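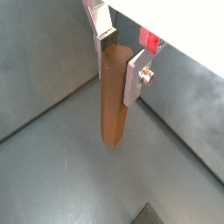 My sister-in-law asked me over dinner when she could buy a robot that would unload her dishwasher, and I did the thing I always do, where I say "soon-ish" and then talk for too long. She has two kids and a very full sink, so it was a fair question. I've been chewing on it ever since.

I spend a lot of my week around robot arms. I help out with testing at Fankhauser, where we mostly care about shop-floor stuff, meaning pick this up, put it over there, slot it into the thing. People expect me to be working on laundry. What I mostly watch is an arm with two metal fingers dealing with a peg and a base full of holes. Toddlers have this toy!

But think about how much of housework is that same move. Forks go in the fork slot. The plug goes in the outlet, the lid goes on the jar, the key goes in the lock (my own record with that last one is not great in the dark). You pick a thing up, you turn it the right way around, and you get it into a space that's barely bigger than it is.

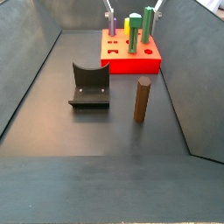 Red base, some of the pegs in, and the brown hexagonal one standing out on the floor.

A round peg is forgiving, you can spin it any way you like. A six-sided peg has to be turned to match its hole, and if it's a hair off it just sits on the rim and sulks. You or I would wiggle it without thinking. I tried doing it with my eyes closed at my desk and it was still easy, because my fingertips were telling me everything. An arm has to get that from somewhere, and a lot of the arguments I sit through are over where.

Last April we kept a tally on a similar job. Out of 680 tries, 612 went in. I was thrilled and told everybody at home. My sister-in-law did the math on her phone and said, so it drops one plate in ten? Well. Yes, more or less. On a line, a miss goes in a bin and somebody deals with it later. In a kitchen it goes on your foot.

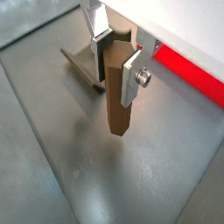

Holding the hex peg just clear of the metal.

Speed is the other thing. I timed myself emptying my own dishwasher one morning before coffee and it took 2 minutes, pans included. I then guessed what an arm like ours would need for the same load, being generous, and came up with 28. Maybe that's fine if you're asleep while it happens — I'd take a slow robot over a full sink. I wouldn't take a slow robot that needs me standing next to it, though, and for now that's mostly the deal.

There's plenty that already works. At the Brudeck plant they've had arms loading trays for ages, same part, same tray, same spot, all day long. The folks at Welluda are trying it with mixed parts dumped in any old way, and that's a lot closer to what a silverware drawer looks like at my house. 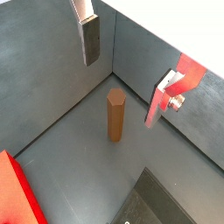 So my real answer, which I texted to her later that night, went something like this. Factory chores where everything stays put, yes, today. Factory chores with some mess, getting there, with a person nearby. Your kitchen, with a wet sippy cup wedged under a baking sheet, not yet, and I wouldn't hold off buying a dishwasher rack you like.

She wrote back asking about folding towels. I've seen the Womis towel folder do a hand towel pretty nicely, and then I've seen it meet a fitted sheet. I'll write that one up next time, once I've dug out my notes.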